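Rulden Neighborhood Watch Launches Free Lock Swap After Spring Break-Ins

RULDEN - I've been putting out notices for our neighborhood watch for a while now, and I'm happy this one has some good news in it! Starting in April, anyone living between Finel Street and the old Lumanlan mill can get a worn-out front or back door lock replaced at no charge.

You probably know why we're doing this. We had 19 break-ins reported on our side of town over the winter, and in a lot of them somebody just leaned on a door until the latch gave. My own back door was one of those (they got a bike and a jar of quarters, and I'm still mad about the bike).

So we went knocking and asked folks what they needed. We heard back from 217 households, and locks came up far more often than cameras or alarms. Derkell, the hardware store on Finel Street, is selling us deadbolts at cost, and our fall yard sale and chili supper brought in $2,960 to pay for them. 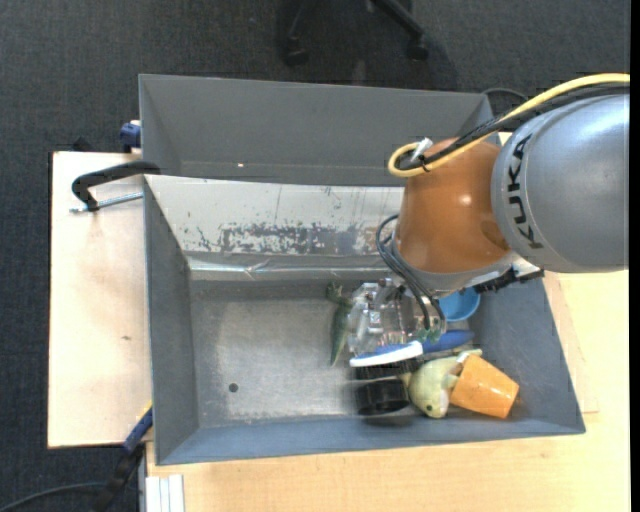 Renters can sign up too, but please get your landlord's okay in writing first. We'll give new keys to the person living at the address and we don't keep copies - I got asked that one a lot.

Sign-up sheets are at the Derkell front counter until 6 p.m. most evenings. Older neighbors and anybody who's already had a break-in go to the top of the list. And if you see someone trying doors at night, call the police first and tell us later.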